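January 30, 2022

Panel bench, Virncombe. Carrying on with the Vorness set from before the break. The point of this week's work is uniformity at low brightness, which I skipped in November when we only had the one probe and it was always on loan to the projector people.

Set was on from first thing with the factory picture mode and a moving clip, two hours, no measurements. After that I switched to the film mode, turned off everything with a name (motion, noise, "detail", the ambient light sensor) and left the backlight at the value from the last entry. The sensor setting came back on by itself after a restart. It did that last time too. Whoever picks this set up next should check the menu each time and not trust that it stays off.

Meter is the Feroretti, in contact with the glass for the dark readings and on the tripod for everything else. I took the dark offset with the cap on, waited, took it again and got the same number, so I've left it alone. The contact foot has lost a bit of its felt on one side and I put a fresh piece on before touching the panel.

White first. Full field at the chosen setting reads 400 in the centre, in nits, and holds there. The small window goes brighter for a short while and then settles back, same as we saw with the older firmware. I did not chase the peak figure. Marketing have their own and I don't want a third one going round the building.

Grey steps next. The lower third of the scale is where it goes wrong. From the bench chair it looks like a slight green lean in the dark greys, and the meter agrees. It goes away by the middle of the scale. I moved the two-point control by 3 clicks on the low end of green and that took most of it out, at the cost of a small pink cast just above black. I think that is the better side to be wrong on. Faces looked right on the test film, and the night street part no longer had that mouldy look in the shadows.

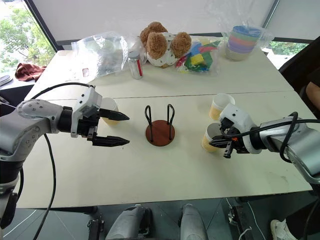

Local dimming is still the main complaint. With the control on high, a white dot crossing a black field drags a patch of light behind it, and the patch is late. On medium the patch is wider but keeps up. On low you might as well turn it off. I ran the dot pattern at every speed the generator has and medium was the one I could live with at all of them. The still has a white tabletop with a robot arm coming in from either side, silver-grey segments and black joints. There are tapered black fingers on the left gripper and small orange accents on the right one. On high, the black fingers went a bit milky. On medium, less so. The orange didn't shift on either that I could see, though I didn't put the meter on it.

Uniformity, then. Five per cent grey, full field, lights off, door shut. There is a darker band down the left side, about a hand wide, and a soft brighter corner bottom right. I'd call the band acceptable for film and annoying for football. Turned the panel brightness down further to see if the band was a dimming zone problem or the sheet behind the glass. It stayed in the same place and kept the same shape with dimming off entirely, so I'm going with the sheet. Writing this down as a guess until somebody opens one.

The corner is a different matter. I loosened the two stand screws on that side by half a turn and it got fainter. Tightened again, it came back. So the frame is being pulled by the stand. I've left them at the half turn. Please don't "fix" them.

Colour. Wide gamut clip from the Mockus disc, played off the disc and not off the network copy, which has been re-encoded by someone and shows banding the original doesn't have. Reds are good. Deep blue falls a little short and leans towards violet, worse off to the side. I moved my chair out until the picture started to bother me and that was well inside where a second person on a sofa would sit. Skin goes first, then the greens in grass. The last set in this room was better from the side and worse straight on, and I still don't know which I'd take home.

One thing I got wrong: the first run of colour readings was taken with the generator sending limited range and the set on full. Blacks were grey and everything looked weak. I've struck those out in the log. The file number for the good run is 2579. Ignore anything in the folder before it.

Repeated the grey steps after the colour run to see if the set had moved. It had, slightly, on the low end again, in the green direction. I had the room heater on by then, so I'm not going to read much into it. Next time heater on before the warm-up starts, or not at all.

Viewing, not measuring: put an ordinary broadcast recording on for the last bit. Upscaling is fine on faces and poor on captions, which get a thin bright edge. Turning sharpness down to 70 of the set's own scale stops most of that without making the rest soft. The factory value is the top of the scale, in every picture mode including film.

To do:

- Read the orange and the skin patches with the meter, dimming on medium and then off.
- Same grey field with the set laid on its back on the foam, no stand, for the corner.
- Ask for the newer firmware file, but save the settings first. The update wipes them.
- Replace the short signal cable. It drops out if the set is turned on its base.
- Delete the bad network copy of the Mockus clip, or at least rename it.

Set left in standby, film mode, dimming medium. Meter back in its case on the top shelf.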